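Ticket: Players dropped from lobby at the draft screen, Meltwood Winter Cup qualifiers
Status: Resolved, kept open for comments
Priority: High (match days), otherwise Normal
Opened by: Nobuhle Matlala, match operations
Affects: Florkholm match server, lobby and draft stages

Original report

Hello all, and sorry in advance for the length of this one, I'd rather put too much in than have you chasing me for details while I'm in the middle of running a match.

We're having trouble with the online qualifiers for the Winter Cup. Teams join the lobby perfectly well, everyone readies up, the coaches take their seats, and then somewhere in the draft one or two players get thrown back to the main menu with "Connection to host lost". The rest of the lobby carries on for a bit as if nothing had happened, and then the draft timer sticks. We've had to remake the lobby in 8 matches so far. The players have been lovely about it on the whole, but you can imagine how it feels to have your bans shown to the other side and then be asked to start again!

What I can tell you:

It has only happened in the draft. Once a match gets past the loading screen it seems to be safe. We haven't lost a single player in the game itself.

It happens to both sides, and to players with very different home connections. Gwilliam's support player is on a wired line and he has been dropped, and so has Nidport's captain, who plays over wireless from her parents' back bedroom.

It does not happen in our practice lobbies. I sat in one for a whole evening with a cup of tea going cold beside me and it behaved beautifully from start to finish.

I've attached the lobby logs for the Gwilliam v Nidport series, all three games. Game two is the one to look at, as it dropped people on the first try and again on the remake.

Please let me know if there's anything I can do at my end in the meantime. The next round is close and I would dearly like not to be typing apologies into the match chat again.

Nobuhle

First reply from server support

Hi Nobuhle, thank you for such a thorough report, and please never apologise for length, it saved us a good deal of back and forth.

I've read through the logs and can confirm what you saw. The server is closing the connection from its own side, so the players' home lines are in the clear, and you're welcome to tell them so. The message they get is a bit misleading. The host hasn't gone anywhere, it has simply decided that it hasn't heard from that player for too long and let them go.

Before I start changing things, could you try a few small checks on the next match you run? I know match days are busy, so do only what you can.

1. Ask everyone to restart the game client before joining. Properly closed and reopened, please, not just back to the menu.
2. Make the lobby fresh from the Winter Cup template and don't reuse one from an earlier game.
3. Write down who is in the lobby when the draft begins, including coaches, casters and anyone in the spectator seats.
4. If somebody is dropped, leave the lobby standing for a minute before you remake it, so that the log has time to finish writing.

Number three is the one I'm most curious about.

Reply from Nobuhle

Hello again. We did all four last night with Nidport and the Florkholm juniors, and I'm sorry to say the restart and the fresh lobby made no difference at all. We lost one player in the first game during the second round of bans. The second game was fine. I left the lobby standing as you asked and the new log is attached.

For number three, game one had ten players, both coaches, our two casters, me, and the caster's spare machine that runs the overlay. Game two was the same except that the overlay machine wasn't in. The casters had some bother with their picture and decided to go without it, and I only remembered when I came to write it up for you.

I don't want to play detective, but that does look a little bit interesting, doesn't it? We never have the overlay in our practice lobbies either.

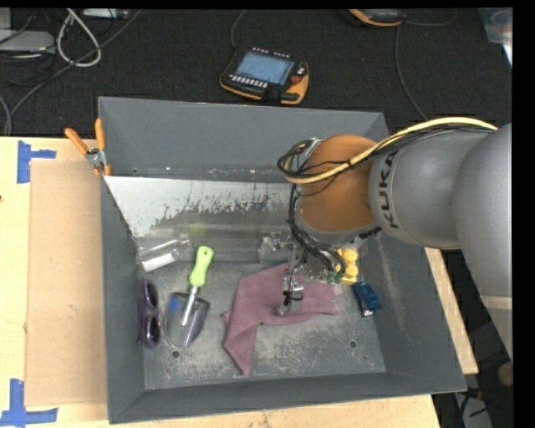
Meltwood Esports Club: Match Operations and Server Support

Second reply from server support

You make a very good detective. I think you've found it.

I set up a test lobby this morning with the overlay machine in a spectator seat and filled the other places with test accounts. The first player was dropped before the opening bans were finished. I took the overlay out, kept everything else exactly as it was, and ran the draft from beginning to end 12 times without a single loss. With the overlay back in, the trouble returned straight away.

As far as I can make out, the overlay asks the server for the state of the draft again and again so that it can show picks and bans on the stream the instant they happen. That's fair enough, it's what it was written to do. After the last update, though, it asks far more often than it used to, and the server answers every request in the same queue it uses for the "are you still there?" messages to the players. When the queue gets long, a player's answer arrives but isn't read in time. The server thinks they've wandered off and shuts the door on them.

It stops once the match has loaded as the draft requests stop too, so that fits with what you've seen.

I've made two changes on the Florkholm server this afternoon:

Overlay poll interval: was 50 ms, now 500 ms
Draft stage player timeout: was 3 seconds, now 18 seconds

The first is the real cure. The second is there as a bit of padding in case somebody has a wobble on their line at a bad moment. The drawback is that if a player truly does drop out during the draft, you'll wait a little longer before the lobby shows them as gone, so please don't be alarmed if a seat looks occupied and the person is telling you otherwise in voice chat.

Could you ask the casters to close the overlay and open it again before the next match? It reads the interval when it starts up and won't notice the change on its own.

Reply from Nobuhle

Oh, this is wonderful news, thank you so much! I've passed it on to both casters and they've promised me faithfully to restart it. One of them wants to know whether the picks will now turn up late on the stream. He's rather proud of how quick it is and I said I'd ask on his behalf.

One more question while I've got you. The Gwilliam coach has asked whether the games we remade should be looked at again, as they feel the other side got a peek at their first bans. I've said that the rules on remakes are for the league admins and that this ticket is about the server, but if there's a log showing which bans had been locked in at the point of each drop, I think it would help everybody to have it.

Server support

The picks will be up to half a second later than the server knows about them. I watched the test draft on the stream with the new setting and couldn't tell the difference, and the stream itself is delayed anyway, so I hope he'll forgive me.

On the bans, yes, we have them. Each log has a line marked DRAFT_LOCK for every ban or pick as it's confirmed. I've pulled these out for the remade games and put them in a plain text file in the match folder, named by team and game number. Anything not in that file hadn't been locked, although a hovered hero may still have been visible to that player's own team mates. I'll leave the ruling to the admins, who are wiser than I am.

Reply from Nobuhle, Mon 23 December

Just a quick one (well, quick for me). We ran the whole of the last qualifying round over the weekend with the overlay in every lobby and didn't lose anybody in the draft. Nidport's captain asked me to say thank you, and that she can stop blaming the wireless now.

We did have one odd moment where the overlay showed the wrong team name for Gwilliam in the second game, the old one from the June season, before it put itself right. It didn't touch the match at all and I don't think it's connected, but I've noted it in case you see it elsewhere. The admins have the ban file as well and are happy with it.

Server support

Very glad to hear it. The team name comes from a saved copy of the roster on the caster's machine and has nothing to do with the drops, so I've opened a separate ticket for it and added you as a watcher. In the meantime, clearing saved rosters from the overlay's settings page before going live ought to keep the old name away.

I'm marking this one as resolved and leaving it open for comments until the main bracket has been played. If anyone is dropped in the draft again, please add the lobby log here and don't start a new ticket, so that we've got everything together. The new interval and timeout have been saved into the Winter Cup template, so any lobby made from it will pick them up. Lobbies made by hand will still use the old timeout. If you're ever in a hurry and have to make one that way, open Advanced, then Draft, and type the number in yourself before you invite the teams.

Linked tickets: Old team name shown on caster overlay (open)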